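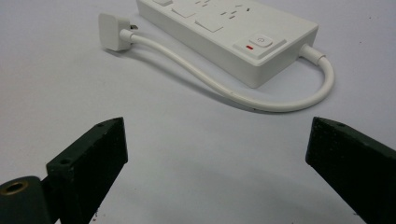 How long is the cord on the Istus power strip?

It comes with a 2 meter cord, and that gets from the wall to the far side of most desks.

I've been selling these out of my little Trikska shop since October, and I use one on my own worktable too, so let me tell you what I like! The whole thing is white, cord and plug included, and it pretty much melts into a pale desktop. The outlets take the slanted Australian-style pins. Corners are rounded, finish is matte (fingerprints don't bother it much, coffee does, so keep a cloth handy).

My favorite bit is the power button. It sits down in its own little panel at the cord end, with a small red light next to it, so I can switch off the lamp, the speaker and the charger in one go before bed. I used to crawl under the table for that!

The cord is a bit springy when it's new. Mine came out of the box all loops, and I left it stretched along the floor over a Sunday and it calmed down. Please don't run it under a rug, and don't plug one strip into another.

Item no. 733
Cord: 2 m, white
Colors: white only for now
Shipping: packed in 3 working days, sent from our Skovlow storeroom

Heaters and kettles should go straight into the wall.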